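Protokoll der Sitzung des Arbeitskreises Verpackung und Warentisch
Datum: 18. Oktober 2018
Ort: Besprechungsraum im Lager Gurville
Leitung: Hervé Leclerc
Anwesend: Einkauf, Lager, Verkauf, Buchhaltung (ab TOP 2)
Entschuldigt: Niederlassung Starkport

TOP 1 Protokoll der letzten Sitzung
Das Protokoll wird ohne Änderungen angenommen. Der offene Punkt Klebeband ist erledigt, die Restrollen liegen im unteren Fach neben der Waage.

TOP 2 Geschenkschachteln
Die Firma Ruppert hat ein neues Angebot für die schwarzen Schachteln mit weißem Innenfutter geschickt. Die Mindestmenge liegt jetzt bei 3000 Stück, bisher konnten wir kleinere Mengen abrufen. Der Preis je Stück bleibt gleich, die Lieferung erfolgt in zwei Teilen. Der Verkauf weist darauf hin, dass die Kundschaft die mattschwarze Ausführung gut annimmt. Auf dunklen Flächen sieht man allerdings jeden Fingerabdruck, deshalb sollen die Schachteln beim Packen möglichst nur unten angefasst werden. Das Lager fragt, wo 3000 Schachteln stehen sollen. Geprüft wird das Regal an der Rückwand, in dem noch die alten Kataloge liegen.
Beschluss: Wir bestellen die Mindestmenge, sofern Ruppert die zweite Teillieferung bis November zurückstellt. Leclerc klärt das telefonisch.

TOP 3 Packtisch und Papierauflage
Der neue Tisch in heller Holzoptik mit dem runden Ende hat sich im Großen und Ganzen bewährt. Man kommt von mehreren Seiten heran und stößt sich nicht an den Ecken. Die Oberfläche ist aber empfindlich, der Verkauf hat schon zwei Kratzer gemeldet. Seit der letzten Sitzung wird deshalb eine lange weiße Papierbahn aufgelegt.
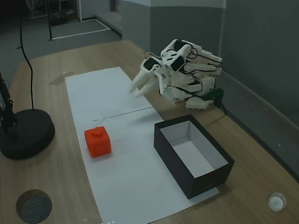 Das Lager bemängelt, dass die Bahn leicht verrutscht und dann schräg liegt. Teile stehen dann halb auf dem Papier und halb auf dem Holz. Außerdem sieht man auf dem Weiß kleine dunkle Krümel sofort. Das wird unterschiedlich bewertet: Der Einkauf findet es lästig, die Buchhaltung hält es für einen Vorteil, weil so eher gewischt wird. Eine feste Unterlage von Sterkwood würde 300 Euro kosten. Dafür besteht in diesem Jahr kein Budget.
Beschluss: Es bleibt vorerst beim Papier. Die Bahn wird gewechselt, sobald sie fleckig ist, und an beiden Enden mit ablösbarem Band befestigt.

TOP 4 Kleinteile
Die kleinen Klarglasbehälter sollen weiter einzeln eingeschlagen werden. Im letzten Monat gab es 23 Reklamationen wegen Bruch, überwiegend bei Sendungen nach Starkport. Vorgeschlagen wird eine zweite Lage Seidenpapier am Boden der Schachtel. Der Verkauf packt damit 46 Probesendungen und berichtet beim nächsten Mal. Für die orangefarbenen Artikel ist kein zusätzlicher Schutz nötig.

TOP 5 Verschiedenes
Der Schlüssel zum Materialschrank fehlt wieder. Wer ihn hat, legt ihn bitte ins Fach am Eingang.
Die Beleuchtung über der Tür zum Hof flackert, der Vermieter ist informiert.

Nächste Sitzung: im November, Termin folgt per E-Mail.

Für das Protokoll: Einkauf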